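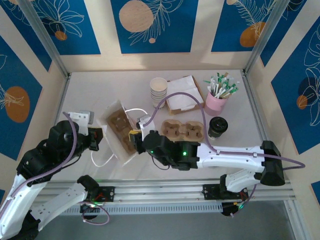 Menska takeaway supplies, progress report to Fondosau, March

Dear all,

Thank you again for your patience over the winter, and for the kind note that came with the second payment. We have a good deal to tell you this time, so please forgive me if I run on a bit!

The main news is that the supplies table is now in use at Menska. Paper cups stand in a stack at the back with their rims up, and next to them the napkins sit in a brown cardboard tray. The stirrers and straws share a light pink cup, which people seem to like (I was doubtful, but it keeps them all in one spot and they are easy to grab). The molded-pulp cup carrier has its place in the middle, within easy reach of everything else. We are still trying out the square-socketed pulp insert set inside a white paper tray, and I can't say yet whether we'll keep the two together or store them apart.

We also said we would cover the plain walls, and the blue panels with the white flowers and leaves and those big orange and beige circles have cheered the place up no end.

Of the grant, 3,318 has been spent so far, mostly on pulp carriers and paper goods from Krajčí. Their first delivery was short by 12 sleeves of cups, and the rest arrived on a Thursday, three weeks later. Gratolska has agreed to take the same layout once we've settled on it, and 27 people there have put their names down for the packing sessions.

Still to do: labels for the trays, a lid of some kind for the napkins, and a proper reorder sheet. I'll send the receipts separately.

With warm thanks,
Ľubica Charvát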